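The **wiping cloth**, also called a dust cloth, cleaning rag or, in offices that have given up on distinctions, "the cloth," is a piece of fabric used to remove dirt from a surface and carry it somewhere else. It is among the cheapest items in any workplace and among the most argued over. Most are square when new.

## Types

Cotton rags are the oldest kind and were traditionally cut from worn-out shirts, sheets and undershirts. They soak up water well, shed lint on anything dark, and soften with age until they fall apart. Terry cloth holds more liquid and takes longer to dry. Flannel is preferred for dusting and polishing furniture.

Microfiber, made of very fine synthetic strands, picks up dust without a spray and has replaced cotton in many offices. It should be washed without fabric softener, an instruction printed on the label and widely treated as an opinion.

Disposable wipes are outside the scope of this article, although they tend to end up in the same drawer.

## Color

Cleaning crews often assign colors by area, so that the cloth used on a sink stays away from a desk. There is no single scheme, and a person changing jobs may find that last year's bathroom color is this year's kitchen color. Yellow is common for general surfaces. Pale yellow may be a separate category or may be yellow after a number of washes.

The supply catalog Brovance listed its dusters for years in "lemon," "butter" and "straw," sold in packs of 36. Buyers who ordered all three reported difficulty telling them apart by the second month. The rival Bimetano sold only gray, on the grounds that it would get there anyway.

## Folding

A cloth folded in half and then in half again offers eight clean faces, counting both sides. The method is taught to nearly all professional cleaners and used by very few other people, who prefer the wad. Lamai Boonyarit, in her handbook *The Shared Desk*, recommends refolding whenever a face looks dirty and gives the average life of an office cloth as "almost 900 wipes, most of them in the same spot."

Folding for storage is a separate matter. Flat stacks take up the least room. Rolling suits a basket. Draping a cloth over whatever is nearest is the most common practice and has no literature.

## In shared workspaces

Open offices are hard on cloths. A small table that belongs to no particular desk collects cups, tape and crumbs, and the cloth meant for it travels. Office chairs get wiped less often than tables, mesh backs least of all: they hold dust in the weave and are better served by a soft brush or a vacuum.

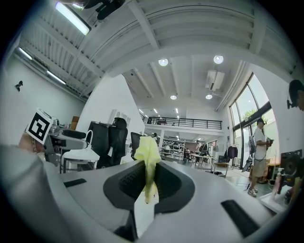 Cardboard boxes are a steady source of paper dust, and wiping a table before unpacking on it achieves little. Tươi Trịnh, who wrote the housekeeping rules for the Phan studios, put unpacking first and wiping second. The order was reversed in the printed version and corrected the following September.

## Washing and retirement

Cloths are washed separately from clothing, in warm or hot water according to the label, and dried fully before being put away. A cloth left damp in a bunch will smell. Demotion is gradual, usually from tables to floors to bicycles. The Arkon guide to studio upkeep advises discarding any cloth with a hole larger than a thumb, but does not say whose.

## See also

- Chamois leather
- Feather duster
- Paper towel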